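Handheld grippers for the December project — shuttlecock task keeps going wrong
Mesasar Robotics Club forum > Student projects

rorkovon_fan
Posted Sun 12 July
Hello everyone. Our student group is teaching a small arm to move sports things in and out of a storage bin, and we record the demonstrations ourselves with two handheld grippers. The tennis ball was easy. The shuttlecock is a different matter. We have 79 recordings until now and I would trust 33 of them.

My problem is where to pinch. If the jaws close on the skirt, the plastic bends and the shuttlecock turns in a direction I cannot predict. If they close on the base, it stays quiet, but the approach over the rim is more difficult for the wrist. Thandeka Magagula, our supervisor, wants one rule for all recordings. I am not sure one rule is right. Which one would you choose?

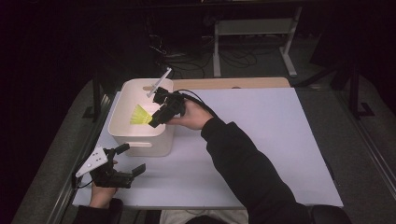
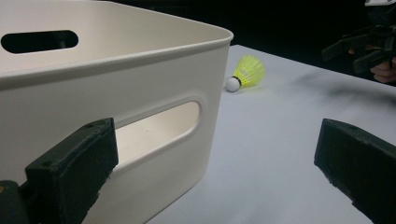
Yellow shuttlecock and white bin: held by the base inside the bin in the first, lying on the table beside it in the second.

storberg_left
Base, every time. We had the same question with paper cups last year and mixed both ways of holding. The arm learned something in the middle and was bad at both. Throw away the skirt recordings and start again, it is only one afternoon.

B_Kekana
I do not agree with this. When the shuttlecock lies on its side on the table, you can reach the base without trouble. In the bin it may roll with the base against the wall, and then what does your arm do? It has never seen any other way. I would keep both, but write in the notes which one was used, so you can train them apart and compare.

storberg_left
Then they push it away from the wall first. That is also a demonstration.

B_Kekana
With two hands, yes. How many of the students can do that calmly? In my group it was two persons and one of them was me.

rorkovon_fan
Thank you both. Busisiwe, we did write the notes, but only for the last 55 recordings. For the older ones I must watch the video again.

A second question, if I may. White bin on white table: does it disturb your training? In the close view I find it hard to see where the wall stops and the table begins.

baumgartner13
For us a grey mat helped. But change it now and your old recordings will not match the new ones, so think before you buy anything.

storberg_left
I would leave it white. The yellow is easy to find, and it is the bin rim you must take care of — go higher than you think is necessary.

rorkovon_fan
All right. I will do 13 new ones tomorrow, base only, with a higher approach, and I keep the old ones in a separate folder. I will write here when the first training is finished.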